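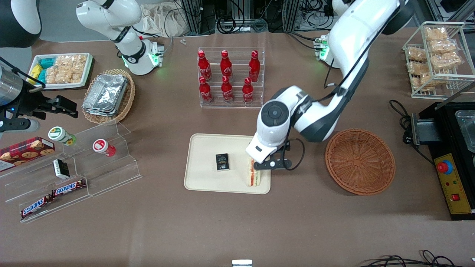 Wemwood
Home | About | Work | Visits | Contact

About us

Wemwood is a small lab with one big question: can a machine do the ordinary chores yet? We mean the dull, useful ones, like putting lunch on a tray, restocking the snack shelf, folding a dish towel, or finding the lid that goes with the jar. We started in a rented unit behind a bakery with 2 arms and a folding table, and we still get excited every time a sandwich ends up where it should.

Our short answer to the question is "some of them, on a good day." The long answer is why we come to work.

What we work on

Most of our time goes into shop counter and kitchen jobs. A person behind a counter picks up a bottle, a foil container, a bag of pastry and a candy bar in the space of a minute and never thinks about it. For an arm with two fingers these are four different problems. A bottle is smooth and stiff. A wrapped sandwich gives when you squeeze it, and the clear wrap slides over the bread (ask us how many lunches we've flattened!). Pastries in clear bags are worse still, because the bag catches the light and the camera has trouble telling where the bag stops and the pastry starts.

So we practice with real groceries. We buy them at the same corner store everyone else on the street uses, and we move them around between runs so the arms never get to learn one neat layout by heart. Clear plastic racks and stepped stands come out a lot too. They're everywhere in shops, and they are hard to see if you're a robot.

How far along are we?

Packing a tray is our best job so far. In February we ran the packing job for a full week and 95 percent of the items went onto the tray in one piece. We were thrilled, and then we switched to a softer kind of bread and spent the next week starting over. Picking a single item out of a crowded basket is coming along. Anything with a twist-off cap is still slow. Laundry we can do if you have all afternoon and only own towels.

We're also slower than a person at every single one of these, and we say so on every visit. A fast worker can fill a tray while our arms are still lining up the first item. But the arms were much slower than that when we began, and watching the gap shrink is a great feeling - even when it shrinks by a second or two.

Who we work with

Pondau, a group of neighborhood cafes, lets us try our ideas against a real lunch menu and tells us plainly when we've gotten it wrong. Espinoza & Muller builds our benches and display stands and has been very patient about the scratches. Neither of them is waiting for a machine to take over the counter. Their staff would like help with the early morning setup, and that's the job we're aiming for first.

Come see us

We open the doors on the first Saturday of the month, from 2 to 4. Kids are welcome, and so are hard questions. Bring something from your own kitchen if you like and we'll try to pick it up. A visitor's whisk beat us 3 times in a row last spring and we've been practicing ever since.

Recent from Wemwood
- Why clear plastic is so hard to see
- Soft bread, hard bread: notes from the packing bench
- Open Saturday: what visitors brought
- Can it fold a towel? Update, August 2018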